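# 7 Draining, Racking and Storing Flatware
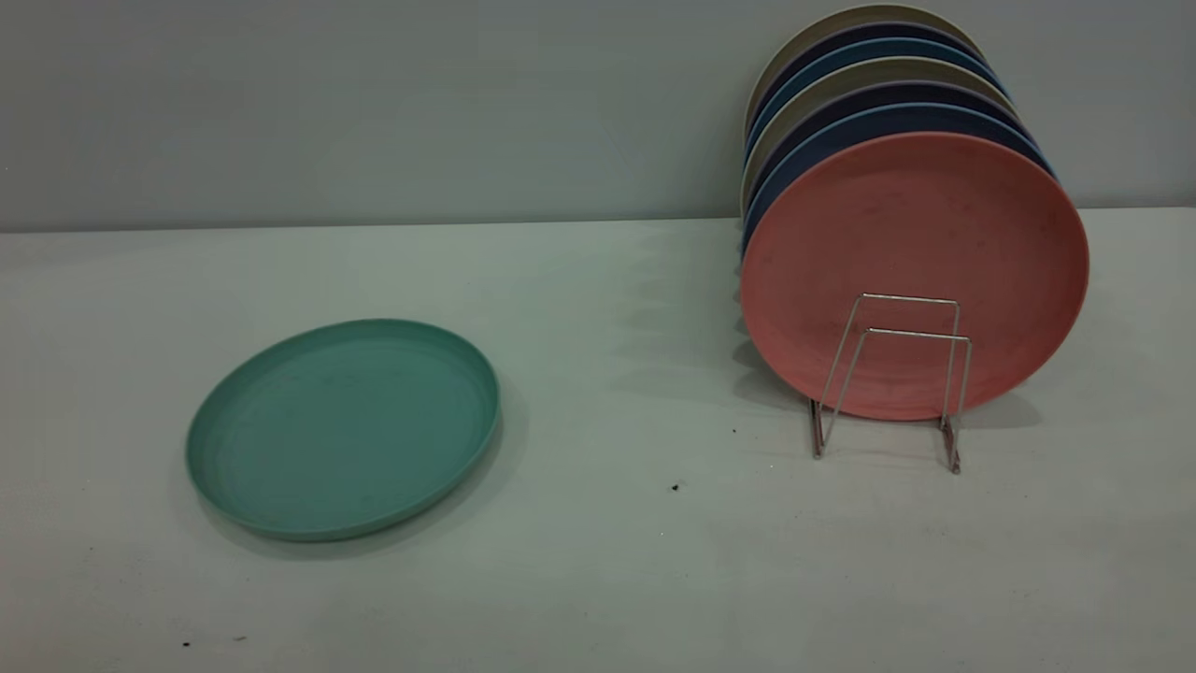 The previous chapter ended at the rinse. This one takes up what follows it: the time a plate spends between leaving the water and being put away. In most small kitchens this stage is not written into any procedure. Plates are stood wherever there is room, and the faults that result (water marks, chipped rims, trapped damp) are put down to poor washing.

Three terms are used throughout. The *well* is the flat central part of a plate. The *rim* is the raised outer edge. The *foot* is the ring or surface on the underside which bears on the table. A plate laid flat rests on its foot, and any water left in the well can leave only by evaporation. A plate stood on edge drains to the lowest point of its rim, where a bead of water collects and must be allowed to fall or be wiped off.

## 7.1 Upright and flat storage

Upright storage takes up less table and lets one plate be removed without lifting the others. Its cost is stability. A plate on edge needs support at the bottom and at one face, and the simplest wire racks supply both with bent rod. Where several plates lean together, the rack carries the front plate and each plate behind bears partly on its neighbour, so the air gap closes towards the top or the bottom according to the depth of the rim. Low-rimmed plates close up more than deep ones.

Flat stacking is stable but slow to dry. It should be used only for plates which are already dry on both faces.

Plastic plates need separate treatment. They hold less heat than glazed ware after a hot rinse and so dry more slowly under the same conditions. They are also light — a plastic plate may shift when its neighbour is drawn out, where a stoneware plate of the same diameter would stay put.

## 7.2 The Grisora trials

Many of the working figures in this chapter come from trials run by Sandrine Gautier in the teaching kitchen at Grisora. She recorded 357 drying cycles, of which 177 used upright racks and the remainder flat stacks. Plates were 200 mm in diameter unless otherwise stated. Her method is set out in section 7.4, together with the objections raised by Ginette Lebrun, who held that the room was too warm in March to stand for ordinary use.

Lebrun's point affects the drying times. It does not affect the order in which the arrangements finished, and that order is used in the exercises.

## 7.3 Choosing a rack

Four dimensions are needed before a rack is chosen:

- the diameter of the largest plate
- the depth of its rim
- the number of plates to be held
- the clear height above the table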